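Home and Lab Automation Board > Buying and Budgeting
Thread: Year one budget for a humanoid in a kitchen, what am I leaving out?

snezana_d
Posted February 28, 2018

I'm putting together the equipment request for a household assistance project. We want one humanoid working in a kitchen, doing counter tasks: clearing plates, putting packages back on shelves, opening drawers. The money has to be committed by August and I only get one shot at the number.

What I have so far is the robot (either the Mollell or the Janevski, still deciding), a simulation seat from Aroro, a workstation, and a mock kitchen built in our back bay. Two people full time. What am I leaving out?

Snežana

pkarunaratne
Spares. We have a Janevski and the hands are what you pay for. Fingers get caught under drawer pulls and something bends. Put in a full spare hand for each side and a second battery. If the vendor says you won't need them, ask what the lead time is on a replacement hand. Ours was 91 days.

fatos_o
Agree on spares. Also freight, and the crate. Nobody in our purchasing office would pay to store the crate, so we threw it out, and then the first warranty return needed a new one.

My bigger question is why you're building a mock kitchen before you've picked a robot. How wide is the walkway going to be? Where does it stand? You don't know yet.

snezana_d
The kitchen is in the first phase because the construction money is separate and expires. I know it's backwards.

viorica.p
Then do the kitchen in simulation first and don't pour anything into lumber until you've stood both robots in it. We did this with Brernetti. They modeled the room, we moved the counters until the robot could work, and only then did we talk to a builder. It cost us 2 revisions of a file. The group down the hall from us tore out a real island.

stavros_m
I'll disagree with that, at least partly. Simulation is good for reach and clearance. It is bad for telling you what a drawer feels like when it sticks. If Snežana cuts the real kitchen down to pay for a nicer virtual one she'll have a robot that has never touched a handle. We lost most of a year that way.

viorica.p
I didn't say cut it, I said do it second.

stavros_m
With money that expires, second means never.

pkarunaratne
You're both right and it depends on her dates. Snežana, can you commit the construction money to a contractor now and leave the layout open? Our facilities people allow that as long as the square footage is fixed.

snezana_d
I can ask. That would help a lot. The footprint is fixed anyway, it's an L of counter with a peninsula.

viorica.p
That's close to what we had. I'll write down how I'd put the request together, in order. Change whatever doesn't fit.

1. Price the simulation seat for two people, not one. The second person will need it the same week. Ask Aroro whether the license is per machine or per user, the quote doesn't always say.

2. Get the room modeled with the clutter in it. Bare counters will pass every test you run. Our render has the robot on the working side of the peninsula with stools along the other side, and the top is covered with bowls, a plate of food, fruit, an egg in a cup, cookies and a tall bottle. We added the objects late and had to redo the reach study.
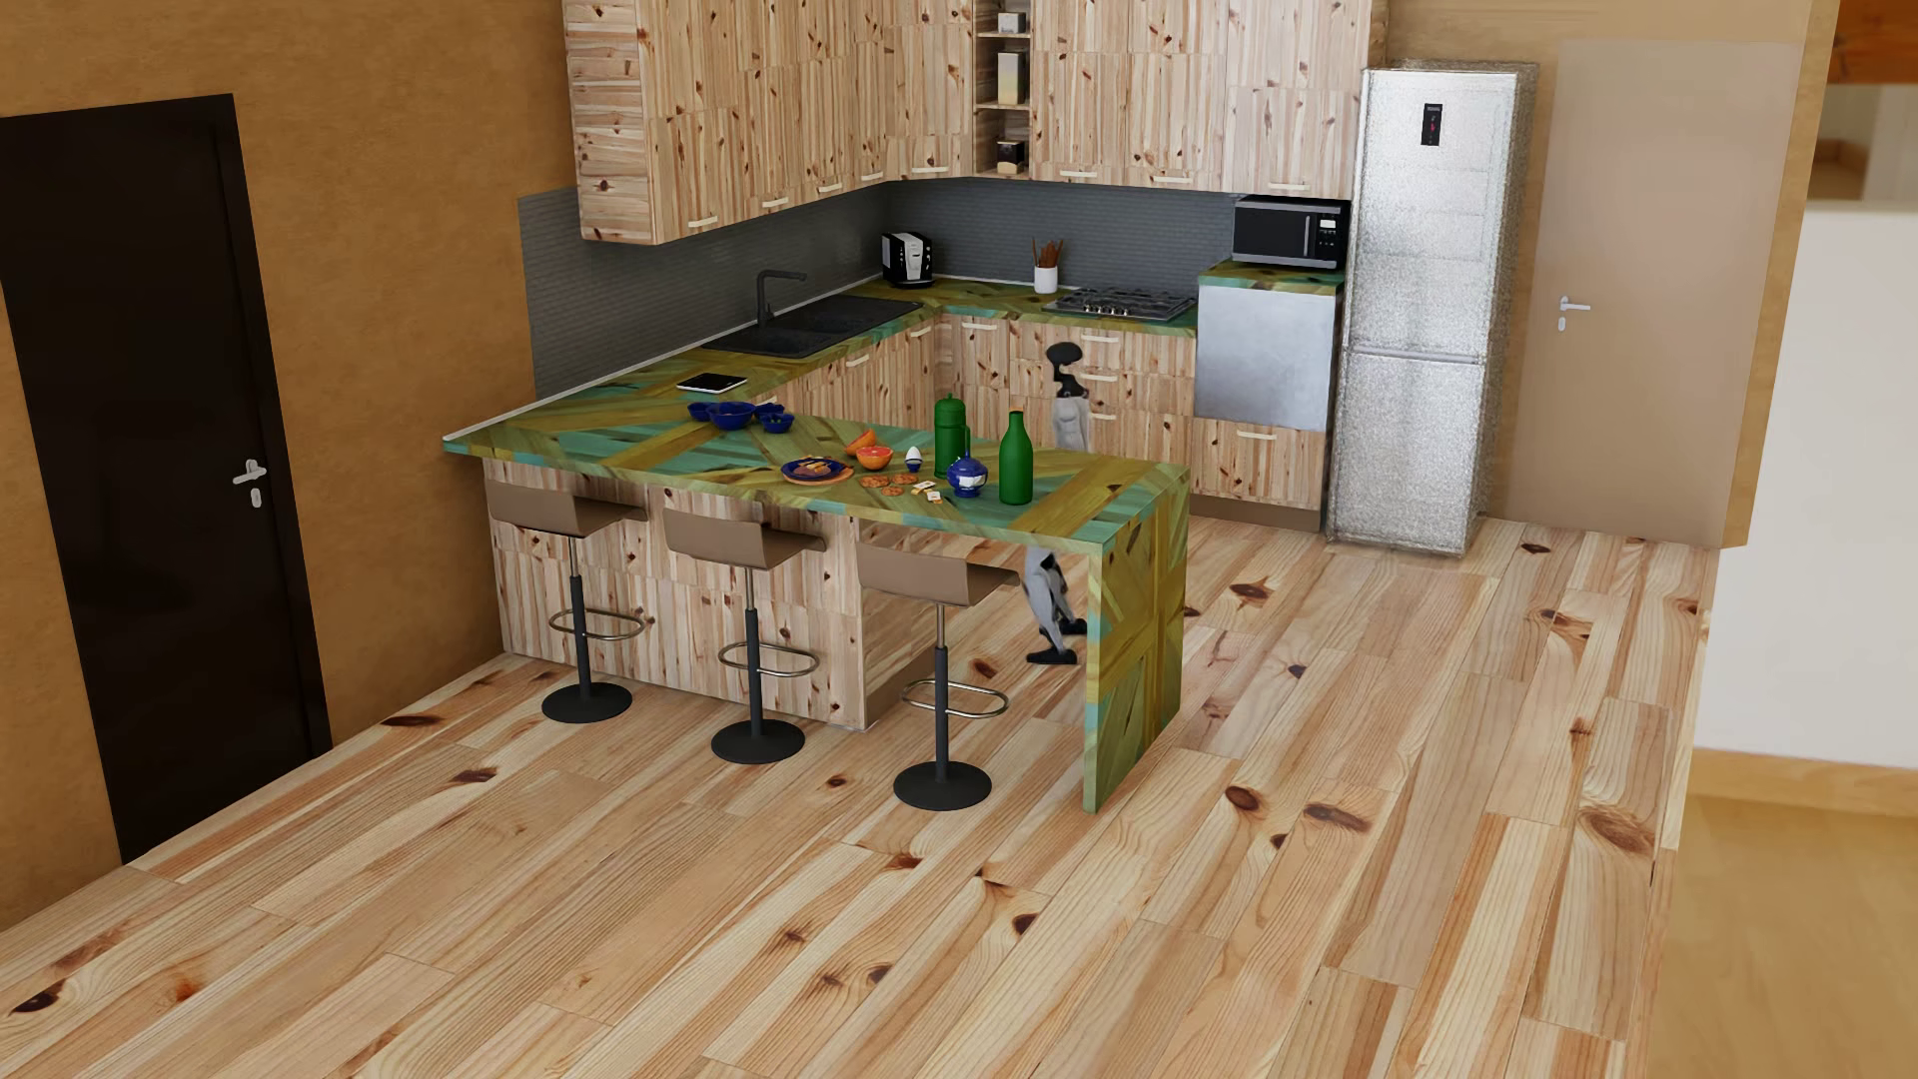
3. Hold back money for handles and door hardware. It sounds minor. We changed ours 3 times, and every change meant new parts for the real kitchen and somebody's afternoon in the model.

4. Put the service contract on its own line. If it's folded into the robot price it gets negotiated away.

5. Flooring. Ask each vendor what surface they tested on and get it in writing.

fatos_o
Item 2 is the one I'd argue for with your finance people. Buying the objects for the real room is cheap too. I spent $400 on dishes and groceries and that covered us, including replacements for what got dropped.

One thing about the peninsula. Ask both vendors for the turning width and then check it against whatever is behind it. The number on the sheet is usually for a robot with its arms down.

stavros_m
Good point on the arms. Also ask how the robot is supported while you're tuning the walking. If it needs an overhead hoist, your mock kitchen needs a ceiling that can carry one, or a gantry on wheels, and the gantry has to fit past the stools. We left that out of the budget completely.

snezana_d
The hoist is not on my list. Neither is the second seat. Is a rolling gantry something the robot vendors sell or do I go elsewhere?

pkarunaratne
Janevski sells one. It's fine, but overpriced. We bought a used shop gantry and had it inspected. Get your safety office to agree before you buy used -- ours wanted a load tag and the first one didn't have it.

viorica.p
Mollell quotes theirs as an accessory, so it shows up on the last page. Look there before you compare the totals.

snezana_d
Found it, last page. The Mollell quote is now higher than the Janevski one. I'm adding the second seat, the gantry, the spare hands and a line for hardware changes, and I have a call in to facilities about fixing the footprint and leaving the layout open. I'll post the draft when I have their answer.

stavros_m
Post the service contract terms too if you're allowed to. I'd like to see what they're offering on the Janevski now.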